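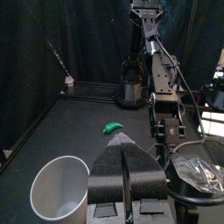 Green toy chili pepper and gray cup, table setup, May.

Progress report, play food and tableware sets, Skedness site. Covers work up to end of May. Sorry for the short form, full tables to follow.

Where we are. 1,191 pieces sorted, target for this period was 1,000, so ahead on that. Vegetables done first, then bakery, fruit still in crates. Each piece gets a tag number, a color word and a size class. Chili pepper went in as small, green, gloss. We had trouble with gloss vs. matte on the early ones and went back over a batch, which cost us most of a morning.

Cups and trays. Gray cup stays in the set. Moncrieff wanted a clear one as well, have asked Vunotar for a price, no answer yet. Dark table top is staying too, the light one we tried in the spring made the pale trays hard to pick out. No cost, it was already in the building.

Bakery items are slower than planned. Lots of near-duplicates, and the names were all over the place: slice, wedge, piece, quarter. Now using "wedge" for anything three-sided, whatever it is. White trays are the standard base for all bakery pieces from here on, one piece per tray, no stacking.
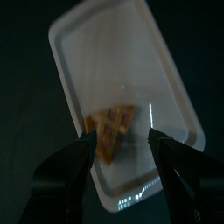 Humutwood wrote back on the draft of this section asking if one piece per tray would hold once the mixed sets start, and whether "wedge" would make sense to the schools that get the lists, as their staff would probly say slice. Fair point on the second. We will put both words on the printed list and keep wedge in ours. On the first, mixed sets will need a bigger tray and thats not in the current budget.

Spending. 700 left in the materials line. Trays will take most of it. No change on storage.

Still open:
- fruit, not started
- 6 crates with no labels, contents unknown
- clear cup, waiting on price
- printed list, second wording

Next period: fruit first, then the unlabeled crates, then mixed sets if the bigger trays are aproved. Would need a yes or no on those before we order.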